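Search the forum

Search this board

Home Baking > Yeast and Sweet Doughs > Potato rolls for the Naltville harvest supper, need a sanity check

butterandbrine
Hi all, I've been reading this board for ages and finally have a reason to post! I signed up to bring the rolls for the harvest supper in Naltville this October, and I want to do my grandmother's potato rolls, the soft pull-apart kind with the tops brushed in butter while they're still too hot to touch. I've made them for family probably a hundred times, but never more than two pans at once, and now I need enough for a whole church hall. Her card makes 29 rolls (don't ask me why, she had a very particular pan) and I'm planning on 4 batches.

My trouble is timing. I have one oven, one stand mixer that complains when the dough gets stiff, and a kitchen that runs chilly by the fall. I'd love to make the dough the night before, let it sit in the fridge, and shape in the morning. But Grandma always made hers start to finish in one day, and I'm a little afraid the potato will make the dough go gray or gummy if it sits. Has anybody held a potato dough overnight and been happy with it?

Skillet_Sue
Welcome! What a nice thing to be bringing, those are always the first basket to go empty. Yes, hold it overnight, please, you'll be so glad when you wake up and half of the work is behind you. I do it with mine every Thanksgiving. The dough comes out of the fridge firm and easy to handle, and I think the flavor is better too, a little deeper and less like plain white bread. Use a bowl much bigger than you think you need, grease the top of the dough, and cover it tight. I've never had it go gray, but I use a potato that's boiled, riced and completely cool before it goes anywhere near the yeast.

crumbcoat
I'm going to be the grump and disagree, with love. I've held potato dough overnight many times and it's fine if your fridge is cold and not crowded. Mine is neither when there's a big event coming, because of course that's the same week it's stuffed with everything else. A big mass of warm dough takes hours to cool down in the middle, and all that time it's rising away. I opened the door one morning and it had pushed off its lid and was halfway down the shelf onto a bowl of cranberries. The rolls from that batch tasted a bit like beer and they browned poorly.

If it were me I'd bake the rolls ahead, freeze them, and warm them in foil at the hall. Soft rolls freeze beautifully.

Skillet_Sue
Oh, I've had the escaping dough too, but that's a matter of splitting it up! Divide each batch in two before chilling and press it out flat so it cools through. And I'm sorry, but a thawed roll is a thawed roll. I can always tell. The bottoms get a little leathery.

crumbcoat
I'd happily put money on you not being able to tell, if they're frozen the minute they're cool and double wrapped. Most people who say frozen rolls are dry have left them in the freezer since the last presidential election.

butterandbrine
You're both making me laugh and also making me nervous, lol. I should have said, there's a warming oven at the hall but it's small and the ham people have first claim on it. So reheating four batches might be a squeeze. How long do you leave the cold dough out before you shape it?

oatmealpete
I don't leave it out at all. Cut it cold, shape it cold, and let the second rise take as long as it takes, which in a chilly kitchen can be two hours or a bit longer. Go by the look of them and not by the clock. They should be puffy and touching, and if you poke one gently the dent should fill back in slowly.

Also, what kind of potato? I went through a stretch of trying everything, and plain russets made the lightest roll for me. Yukon Golds gave a prettier color and a slightly heavier crumb. I still have a soft spot for the Donnelly flakes my mother used to keep in the cupboard, and instant potato really is nothing to be ashamed of when you're baking for a crowd. You skip the boiling, and you know exactly how much water is going in.

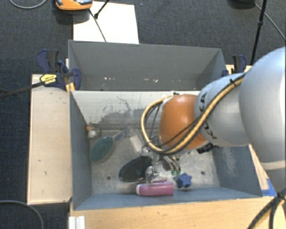

Gray-blue bin, a few household things inside, arm reaching in.

And back to potatoes, if you do boil them, save some of the cooking water and use it in place of part of the milk. It makes the softest dough, I wouldn't be without it.

butterandbrine
Grandma's card says "potato water, not salted" and it's underlined twice, so she's on your side there! I've always used russets. I hadn't thought of flakes at all. Would I need to change the flour?

oatmealpete
A little. Start with a couple of tablespoons less than the card says and add it back if the dough is sticking to the sides of the bowl. It should feel tacky and a bit slumpy, and you'll want to throw in more flour, and you should resist it as long as you can stand to.

maple_and_rye
Popping in to say that if your mixer is already complaining, please don't double anything in it. I burned out a perfectly good Skirby that way, trying to save myself twenty minutes before a bake sale, and I can still smell it. Do single batches, one after another. The first one can be in the fridge before the last one is even mixed, so it all staggers nicely for a single oven in the morning. You shape in the same order you mixed, and by the time the last pans are puffy the first ones are cooling on the counter.

I'm with Sue on the overnight, for what it's worth, but I cut the yeast by a quarter when I do it. That took care of the beery taste for me.

crumbcoat
Cutting the yeast I can get behind. I'll give you that one. I'd still make a trial batch in that exact fridge a couple of weeks ahead.

Skillet_Sue
A trial batch is never a bad idea, even if it's only an excuse to eat rolls for supper! And weigh your dough pieces if you have a scale. My full batch comes to 1195 grams and I used to eyeball it, and there was always one monster roll in the corner that stayed raw in the middle while its neighbors were done.

pie_crust_pat
Can I ask a side question? Does everyone butter before and after baking or only after? I've been using the Evurach cultured butter from the co-op for brushing and it's lovely, but it's dear, and if it's going to be wasted on the before part I'd switch to the store kind.

maple_and_rye
After only, for me. Before baking I use a little milk. Butter on the raw dough seems to stop mine from coloring evenly, though I know plenty of good bakers who do it the other way. Save the good stuff for the end, and put a pinch of flaky salt on while it's wet.

butterandbrine
Okay, reporting back on my trial! I did one batch with less yeast, split into two shallow containers, and put it in the fridge at nine at night. By seven in the morning it had doubled and stayed politely under its lid. No gray, no gumminess. I shaped it cold like Pete said, and the second rise took two hours and a quarter with the pans sitting on top of the dryer. They were so good. I froze half of them for crumbcoat's sake and warmed them in foil a few days later, and I have to say my husband ate three and didn't notice any difference. I noticed a tiny one, on the bottoms, so I suppose you each get half a point.

I think what I'll do is make two batches ahead for the freezer and two fresh that morning, and put the fresh ones out first while the others wait their turn behind the ham.

Skillet_Sue
Leathery bottoms! I said so! But that's a very sensible plan and I'm so pleased they turned out.

crumbcoat
Half a point accepted. Try standing the foil packet on a rack and not straight on the pan when you reheat, it helps the bottoms.

pie_crust_pat
Would you be willing to type up your grandmother's card, if it isn't a family secret? I have a particular pan of my own I'd like to try them in.

butterandbrine
Not a secret at all, she gave it to anyone who asked. I'll start a new thread for it tonight once I've worked out what she meant by "a teacup of sugar."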